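Wrist cam in sim: two-finger linkage gripper vs. parallel jaw, which one would you pick?

Forum > Simulation and Grasping > Hardware choices

mossbucket
Joined in March, 2 threads
Posted 20/09/2023

Hi all! Long post, sorry in advance. I'm trying to decide between two grippers before I spend real money, and so far I've only been running them in simulation. One is the Drunlow linkage type (the fingers swing on pivots) and the other is the Cusi, a plain parallel jaw that slides in and out. Same simulated arm, same wrist camera, same set of grasp attempts for both, 4000 each.

The Cusi wins on boring stuff like boxes. The Drunlow wins on anything round, and by more than I expected. But what I really want to talk about is the camera, because I think my camera setup is messing with the comparison. With the Drunlow the gripper eats up a big piece of the bottom of the view, and I can't tell if the policy is losing grasps because of the fingers or because it just can't see.

Frame from the wrist cam with the Drunlow on, marble tabletop texture, approaching the green thing in the top left:

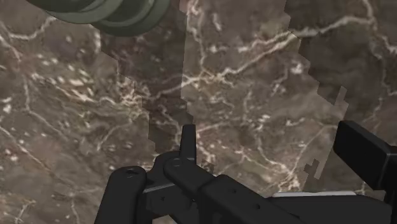 Reply 1

tapedeck_lou

Love the marble, very fancy kitchen. My first thought is that your camera is too close or too narrow, or both. All I get of your target is the bottom of something green with ridges, and it's up in the corner. If that's typical for your approach, then the policy is working from a sliver of the object and I wouldn't trust either gripper's score yet.

What field of view are you running? And is the camera in the same spot for both grippers, or did you move it when you swapped?

Reply 2

mossbucket

Same mount for both, I wanted to keep it fair. I've been leaving the field of view at whatever the Ponditz camera plugin gives you. I didn't touch it, which I'm now a little embarrassed about.

Reply 3

Houshang Arabzadeh

I'd go after the shadow before the field of view. Look at the right side of it, it's all stair steps. That's a low resolution shadow map, and on a busy surface like that marble you're giving the network a pile of hard little corners to latch onto. I've had a policy learn to follow shadow edges and look brilliant right up until I changed the light.

Turn shadows off for one run of each gripper and compare. If the gap between the Drunlow and the Cusi shrinks, you've learned something.

Reply 4

tapedeck_lou

Disagree on the order, Houshang. Blocky shadows are ugly but both grippers get them. Both grippers do not get the same chunk of view covered up. The linkage one has that bracket in the middle with the tab standing up, plus the finger on the right coming into view. A parallel jaw is going to hide a different part of the table. That's the thing that's different between the two runs, so check that first.

Reply 5

Houshang Arabzadeh

Both get a shadow, sure, but if the gripper casts any of it then the shape changes with the gripper. I can't tell from one frame what is casting that one. Could be the arm, could be the target, could be something out of view. mossbucket, do you know?

Reply 6

mossbucket

I don't! I never looked. I'll hide the arm mesh and see what the shadow does.

Reply 7

Mared Phillips

I own a Drunlow (the real one) so a few notes from the bench. The fingertips travel in an arc, so as they close they also move a bit along the approach direction. On round things I like it. On flat things on a hard table I scraped the tips more times than I want to admit before I put a height offset into the close command. If your sim controller closes without any offset, that could be your box problem right there, with no camera involved at all.

Also, I mounted my camera off to the side and tilted it in. You lose the nice symmetry but you can see the space between the fingers all the way down. I'd never go back to a straight-down mount with that gripper.

Reply 8

gritty_socket

Unpopular opinion, buy the Cusi. Fewer pivots, less to wear out, and you can 3D print new jaws in an evening. I ran a linkage gripper for two years and the slop in the joints drove me nuts. Sim won't show you that. Your simulated pivots are perfect forever.

Reply 9

Mared Phillips

Mine has been fine for slop so far, but I'm not running it all day. If you're doing long shifts I'd listen to gritty_socket on this one.

Reply 10

mossbucket

OK, back with some results. I reran seed 1606, which was one of my worst ones for the Drunlow, three ways.

Shadows off: barely any change. Sorry Houshang.

Camera moved to the side and tilted like Mared's: a lot better on the round stuff, a little better on boxes.

Side camera plus a height offset on close: boxes now almost match the Cusi. So the arc thing was real and I'd been blaming the camera for all of it.

I still owe you the test with the arm mesh hidden.

Reply 11

Houshang Arabzadeh

One seed! Run more before you apologize to me or anybody else. And put the Cusi on the side mount too, otherwise you've just given one gripper the better camera.

Reply 12

tapedeck_lou

What Houshang said, for once. Also swap that tabletop for something plain on at least part of the runs. All that veining might be helping the policy figure out where it is, and your real table isn't going to have it. Unless you really do have the fancy kitchen.

Reply 13

mossbucket

My real table is a door on two sawhorses, so point taken. Queueing up the full set for both grippers tonight with the side mount, plain table and marble mixed. Does anyone have a Lollis controller config with a close offset already in it? Mine is held together with if statements and I'd love to copy someone's.

Reply 14

Mared Phillips

I've got one, sending it to you now. The offset is in the close block near the end. Change the sign if your tool axis points up, I got that wrong the first time and drove the fingers straight into the table.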